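Search the notebook Search

Notebook, November. Open afternoon, block-copy cell.

Set up before lunch with Yamuna Rajan. Visitors due at 14:00, a mixed party from Ruslow and Zaltetti, plus Mehrangiz Bakhtiari, who wanted to see the marker work before deciding whether her own bench needs printed mats. Told her to look at the state of our line first. The bottom edge of the box is badly broken up towards the right and wants redrawing.

The task for the demonstration is the L pattern. One L stands inside the drawn box as the model, the other is outside it in the same colours and the same orientation: orange and teal at the back, red in front of the orange.
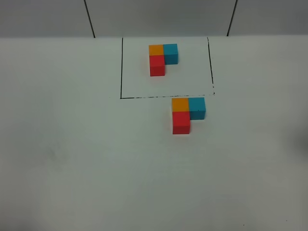
Model L in the box, second L in front of it and to the right.

Placing rule as before. Copy must match in colour order and heading; offset from the model is free as long as the copy stays clear of the box. Clearance here is very small at the orange cube. Afshin Babaei would accept it, I would like a proper gap next time -- the fingers need somewhere to go when they open.

Talked the Ruslow people through the wrist view on the second monitor. Most of them had expected one overhead camera and nothing else. With the fingers open over bare table there is very little for the wrist camera to hold on to: a soft dark patch on the white, the corner of the box, a bit of red beyond it.
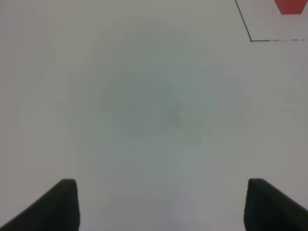

Entry and pictures: Zihan Fan

Question from Zaltetti about lighting. I said we run diffuse and leave it alone all day. They asked whether the dark patch upsets the colour step. Thresholds are on saturation, so a grey shade should drop out, but I have not tested that with the patch over a cube. To do.

Log settings for the afternoon: run file 509, exposure value 174, wrist stream at 30 frames per second, finger speed setting 8. Same numbers on the Rezaei controller as in the practice session, copied across by hand and checked by Yamuna.

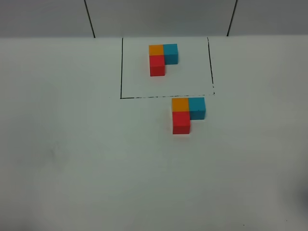

Fereshteh Jalali asked for the scoring to be explained again, as the sheet we handed out was out of date. Colour and position are marked separately. A copy with two cubes swapped scores full marks for position and loses on colour. The old sheet had them as one mark. New sheet to go in the Hetetti folder.

Then the grip questions. The visitors wanted to know how much of a cube the wrist camera sees once it is held. Quite a lot of the top face, and the front face down to where the picture stops. The lower part is lost, so it is no use for judging height above the table. 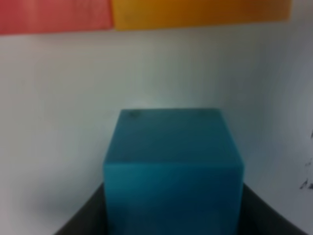

Wrist view, teal cube between the fingers.

Jobs arising: redraw the bottom line of the box, full width. Try the colour step with shade on a cube. Ask Mehrangiz which mat size she has in mind -- she left before I could get it from her. Return the spare monitor lead to Afshin.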